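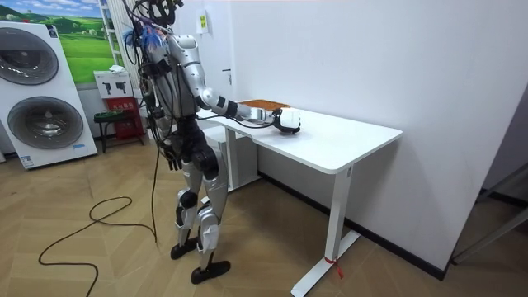 Mackenzie Arsenault did not want to speak first about engines. The nozzle, according to Arsenault, is where most beginners in amateur rocketry waste their money, but the parachute is where they lose the rocket, and so we began with the parachute.

"People put it in the tube like a sock in a drawer," Arsenault told me. "Then they are surprised when it comes out as a sock."

We talked for two hours at the Addale club, which has its launching field behind the village of the same name. Arsenault has flown there for many years and keeps a notebook of every flight. The last entry on the day of my visit had the number 477. Next to each one is written the motor, the delay, the wind and one word for the landing. The word is often "hedge".

I asked which rocket gave the most trouble. The answer came quickly: the Siven, a two-stage model built last winter and first flown in February. On that flight the upper stage lit too late, when the rocket was already turning over, and it travelled more sideways than up.

"It was my mistake with the staging timer. I had set it on the bench, with a warm battery, and I did not check it again in the cold. Now I check it on the pad, and I read the number aloud. It feels stupid, but I do it."

The repaired Siven reached 1,757 feet by its altimeter. Arsenault is pleased with this but does not trust the last digits. The small holes in the payload section, which let the altimeter feel the outside air, were drilled by hand and one of them is not clean. A second altimeter, of the Pidau type, was borrowed for the same flight and gave a result 39 feet lower.

"Which one is right? I don't know. I wrote both."

About wadding and chute protectors there are strong opinions at the club. Arsenault uses a square of fireproof cloth, folded around the parachute, and a little talcum powder on the plastic canopies when the weather is damp. The shock cord should be, in this view, much longer than the kit gives you. The Lopes kits are named as the worst in this matter. "Very good fins, very straight tubes, and a cord for a toy. I change it before I open the glue."

Before I left I wanted to know what comes next. There is a plan for a larger model with a small parachute at the top of the flight and the main one lower down, but the electronics bay is not finished and the nose cone is still too loose. Arsenault has put masking tape on the shoulder, took some off, and put it on again. The next launch day at Addale is August 8, 2020, if the farmer has cut the field by then.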